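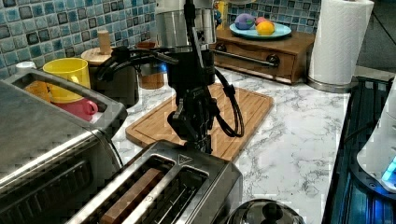

Toaster station, slice standing in the left slot, gripper at the far end of the slots.

Skarnach Counter Tasks: data card

Maintainer: Feven Ayele, Dudley site
Last revised: 8 March 2026

Summary

Skarnach Counter Tasks is a set of teleoperated demonstrations recorded with a single arm at a mock kitchen counter. It was collected to train and compare imitation policies on short tasks with tight clearances. The toaster subset is described on this card. The cup and cutting board subsets have their own cards in the same directory.

Contents

Toaster subset: 131 episodes
Training split: 101 episodes
Held-out split: 30 episodes
Nominal rate: 30 frames per second
Longest episode: 56 seconds

Each episode holds the video streams, joint positions, gripper opening, the operator's commands and one line of task text. Streams share a clock. Where a frame was dropped, the previous frame is repeated and the repeat flag is set to 1.

Tasks

insert_left: place a slice in the left slot
insert_right: place a slice in the right slot
remove_left: take the slice out of the left slot and lay it on the board
remove_right: same, from the right slot

Left and right are given from the viewpoint of the main camera, with the slots running away from it. Early episodes used the operator's left and right. Their task text was corrected in August and the original string is kept in the field text_raw.

Setup

The toaster is a two-slot model with a metal top, set at an angle on the counter. It is never powered during collection. The wooden cutting board lies behind it. Background items (cups, a canister with a wooden lid, the bread box, a plate on top of the box, paper towels) are moved between sessions but not between episodes of one session. Session changes are listed in layout.csv.

The toaster is set down by hand at the start of a session, with no jig. Expect its angle to vary.

Labels

Success is marked by the operator at the end of the episode and checked by a second person from video. An insert counts as a success if the slice stands in the named slot and the gripper has let go. A slice leaning across the divider is a failure. Failed episodes are kept - filter on success if you do not want them.

Known problems

The gripper hides part of the far rim of the toaster during the last stage of an insert. Depth of the slice in the slot is hard to judge from the main camera alone.

Shiny surfaces near the toaster pick up moving reflections. Policies trained on small crops were more sensitive to this than policies trained on full frames.

Gripper opening was logged in raw encoder units for the first sessions. Run the script convert_grip before mixing these with later ones. It is safe to run twice.

All episodes come from one counter. A second station at Prikville uses a different toaster and is not included.

Use

Load through the Mekonnen reader, version 2 or later. Version 1 ignores the repeat flag. Do not tune on the held-out split, and report results per task as well as overall. Removals are easier than inserts and the average hides this.

Send label corrections to the maintainer with the episode number and the frame where the problem starts.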